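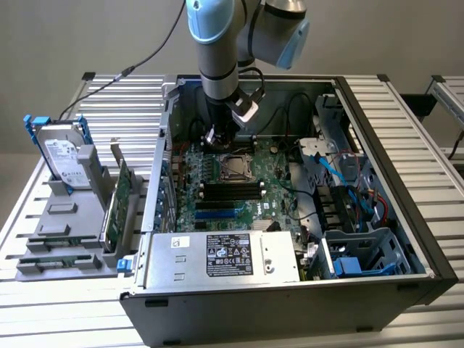 Old towers, opened up

Welcome to our February gallery! We love an old desktop tower, and we love it most with the side off. Laid flat on the slatted table, a machine like this is as easy to read as a street map, and you get to see all the parts that normally spend their lives in the dark under somebody's desk.

The green Dell board, with its socket and memory slots empty. Look for the coin-cell battery, too – it's the first thing Ourania Tsoukalas teaches newcomers to find, and the first thing they go home and look for in their own PCs.

Bare metal walls inside, black shell outside. I have a real soft spot for that plain galvanized look (no lights, no window, no nonsense).

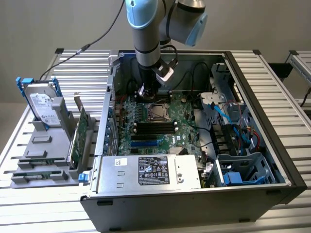
Altden Hardware Club – Desktop Group

My favorite of the two! The bright blue SATA cable by the drive cage just pops against all that gray, and there are little blue tabs down the row of expansion slots to go with it.

The silver box along the bottom is the power supply, with its black label full of tiny symbols. Panagiotis Michailidis can talk about those symbols for a whole evening, and has. We leave power supplies closed at the club, and we'd ask you to do the same at home.

The open CPU socket shows its contact pins. They bend if you so much as breathe on them wrong, so keep sleeves and fingers well clear when you're working nearby.

Got a tower you'd like to see in the next gallery? Bring it along to the Moltden room any time after 6 p.m. – we'll find you a screwdriver!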